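Minutes - Luletti open day follow-up
April meeting, started 6.30 pm

Present: Marjan Karimi (chair), Farzad Dehghan, Jin-sol Nam, Benvinda Marinho (minutes). Keabetswe Oosthuizen joined by phone from item 2.

**1. Minutes of the last meeting**

Agreed with one correction. The projector hire was charged to the Luletti budget and should have gone to Shahbazi. Farzad will move it.

**2. The simulator demonstration**

Farzad reported back. The demonstration used the Fluvesov garden, where the two-armed robot works on a lawn with an egg basket. Visitors came in groups of up to 18 and each group had a short talk before the run began. The talk was too long for the first group and was cut down after that.

He said the garden went down better than the kitchen shown last year. People understood egg collecting straight away and didn't need the task explained. Several asked whether it was a real garden they could go and see. Jin-sol suggested putting the word "simulated" on the door sign next time, in large letters. Agreed.

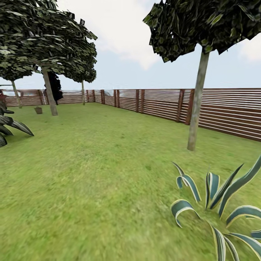
Running costs for the day came to £517, against £250 set aside. Most of the difference was the second computer, which was hired at short notice when the first would not drive both screens. Marjan asked for the hire to be booked at the start in future. Farzad accepted this and will ask Wumness for a price on a longer loan.

Keabetswe asked about the delay some visitors noticed between the operator moving and the grippers following. Farzad thought it was the network in the hall. Jin-sol was less sure - she had seen the same thing in the workshop on a wired connection. She will test both and report back.

There was some discussion of the eggs. They are yellow with red dots, and one parent thought they were meant to be sweets. It was felt that plain eggs would be harder to pick out against the grass, so the pattern stays.
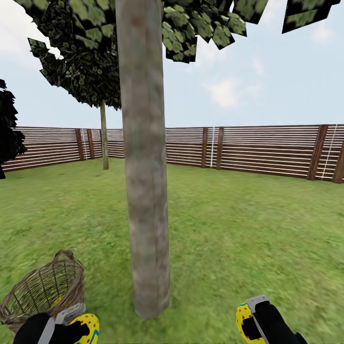

Marjan asked how the robot knows how hard to grip. Farzad answered that the closing force is set beforehand in the task file, and the operator only controls when to open and close. The simulated egg does not crack whatever the setting, so the demonstration tells us nothing about handling real ones. He would like this said clearly in the talk, as two visitors went away with the wrong idea.

Benvinda asked for the wording in writing so it can go on the handout too. Farzad to send it.

**3. Letting visitors operate the arms**

At the open day only Farzad and Jin-sol drove the robot. The feedback forms (13 returned) mostly asked for a turn. Jin-sol is in favour. She proposed a practice stage with open grippers and nothing to pick up, just moving both arms over the lawn until the person is used to it, then one egg, then the basket.

Keabetswe pointed out that this would slow the queue. Jin-sol thought it could be handled with booked turns in the afternoon and the ordinary demonstration in the morning.

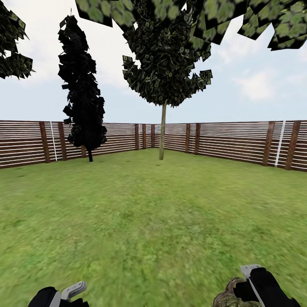 Benvinda said she would want a lower stand for the controls before any of this went ahead, as the present one is no use to a child or to anyone in a wheelchair. She had watched a boy of about nine try to reach the controls from the step and did not think it was safe. Marjan agreed and asked that no visitor turns be offered until the stand is sorted out. Keabetswe has a height-adjustable table at Shahbazi that might do, and will measure it.

Also agreed that the operator should stand side-on, so that people at the back can see the screen.

**4. Actions**

- Farzad: correct the projector charge, get a loan price from Wumness, send the wording on grip force to Benvinda.
- Jin-sol: test the delay on both connections, write up the practice stage on one page.
- Keabetswe: measure the table.
- Benvinda: new door sign, revised handout.

**5. Any other business**

The hall key is still with Farzad. He will return it.

Meeting closed at 7.50 pm.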